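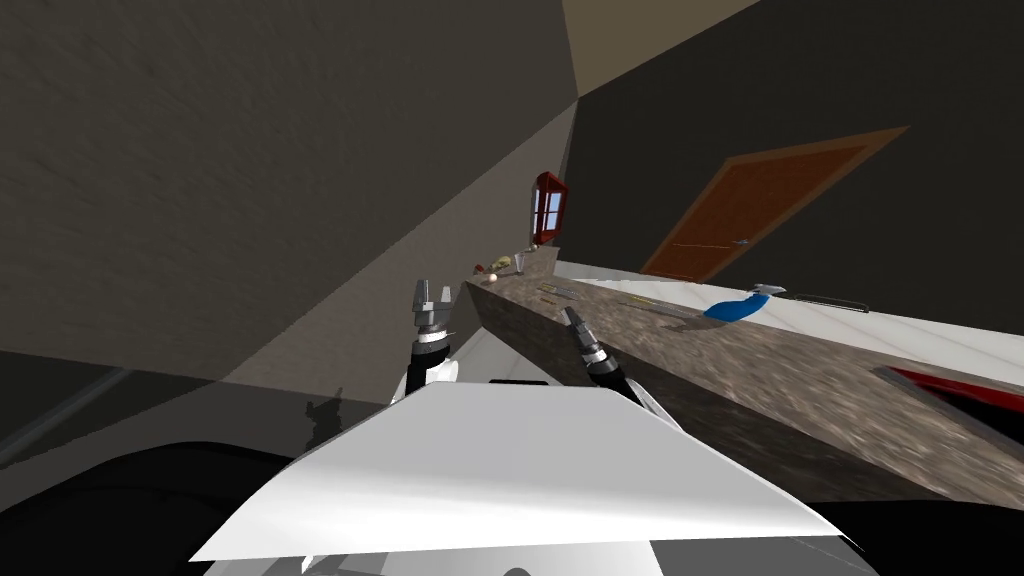
Korevell countertop sealer, the 2 bottle kit. Bought it in December, finally got around to writing this up.

Short version: works, smells, instructions are bad. Four stars, maybe three and a half if the site allowed it.

Long version. Our counters are butcher block, put in by the people before us and never looked after. Gray patches by the faucet, rings everywhere, one burn the size of a quarter. Had been using plain mineral oil from the drugstore, which lasts maybe a week and then you're back to thirsty wood. Wanted something I could do once and forget.

Looked at Sarantis first. Everybody recommends it. Nice stuff but the can is tiny and it needs a full day between coats, and with kids in and out for snacks that was never going to happen. Korevell says 3 hours. More like five in a cold kitchen but still, one day and done if you start early.

Prep is where the time goes. Sanded with a medium grit, then fine, then wiped down, then sanded the spot I missed. Dust in the toaster. Dust in the butter dish, somehow. Cover your stuff. I did not cover my stuff.

First coat went on easy. Goes on milky, don't panic, clears up. The foam pad in the kit is junk, fell apart halfway down the long side and left little crumbs I had to pick out with a fingernail. Used an old t-shirt after that, much better. Second coat took way less. Third coat was me being fussy, you can skip it.

Smell: strong. Not paint thinner strong but I had the windows open and a fan going until bedtime and could still taste it at breakfast. Gone by the second morning.

The instuctions. One folded sheet, tiny print, step four refers to a "finishing wax" that is not in the box and not sold by them as far as I can find. Emailed. Got a reply from their distributor, Irutham, saying ignore step four. OK then. Would of been nice to know before I spent an evening looking for wax.

Results after a couple months: water beads up, coffee wipes off, red wine left a faint shadow that sanded out. The strip next to the sink is already getting dull so I'll probably touch that up in spring. Color went a shade darker than I expected, closer to honey. I like it, my husband says it looks orange. Test underneath first.

Plenty left over, did two cutting boards and a stool.

Would buy again. Throw out the pad, bring your own rag, ignore step four.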